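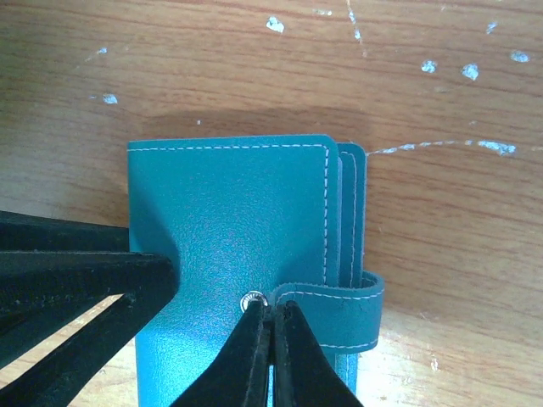
Puvon Two-Finger Gripper Kit, school and club edition

Listed under: Arms and grippers / Clubs and competitions
Page last checked: 2023-01-25

We have sold grippers to schools long enough to distrust most of what is printed on the box, so this page is our own wording and not the maker's. The Puvon kit is a pair of black fingers, a wrist mount and a small camera that sits at the wrist and looks down at whatever the fingers are doing. It fits the Vieira club arm and, with the adapter plate, the older Rondside arm.

The maker calls it "competition ready". We would call it ready to be put together by a patient group with a spare evening, and ready for a competition some weeks after that.

What it is meant for

Most of our orders come from teams entering the Wellon Small Objects round, where the arm has to handle everyday things on a table: purses, card holders, pencil cases, boxes with lids. Fastenings are where teams lose their points. A snap on a strap looks like the easiest task on the sheet until you try it with two stiff fingers and no sense of touch. The fingers have to get in beside the snap without shoving the whole wallet across the table, and leather gives under them in a way that wooden blocks never do.

Can the kit do it? Sometimes. Mirela Caldeira's club has had it on their arm since last April and she was kind enough to send us her notes. Her team ran the wallet task 59 times with the standard tips. She would not let us print the success rate as a selling point, and having read it we see why. Her view is that the tips are fine and the practice hours are what count. Man-lok Kao, who tests returned kits for us, thinks the tips are too broad at the base and block the camera's view of small items. They have both used it a lot more than I have. I lean towards Man-lok.

In the box

Finger assemblies, 2
Wrist mount with camera bracket
Wrist camera and cable
Adapter plate for Rondside arms
Screws, hex key, spare tips
Printed guide (skip the first chapter, which is mostly adverts)

Not in the box

The arm. People do ask.
A power supply.
Practice objects. Use your own. Teams that practise only on new, tidy objects on a clean white board tend to have a bad day at the event, where the tables are whatever the hall has got.

Things the maker claims, and what we think

"Learns any task from a few demonstrations." The software records students driving the arm by hand and tries to copy them. A few demonstrations will get you an arm that waves near the object. Cremilda Figueiredo's sixth formers recorded for most of a term before they trusted theirs, and they still keep a hand near the stop button.

"Wear-free fingers." The finish scuffs. It makes no difference to the grip that we can find, but don't expect them to stay smart.

"Tested to 2,000 cycles." Opening and closing on nothing, as far as the leaflet says. We have asked what happened with something in the fingers and are waiting to hear.

"Suitable for all ages." No. We suggest Year 9 and up with an adult who has built one before.

Group size

One kit keeps 6 students busy at most – one driving, one on the recording, and the rest arguing about where the object ought to go. Larger groups should buy a second kit or take turns.

Returns and spares

Spare tips are sold in pairs and are usually in stock. Camera cables are not, so order one early if your event is in spring. Opened kits can come back within the month if all the screws are there. Please count them before posting.

Questions about fitting go to Nathalie Cloutier on the workshop desk. For school orders and invoices, ask for Jucélia Sales.

Related items: Vieira club arm, Rondside adapter plate (single), spare tips, table clamp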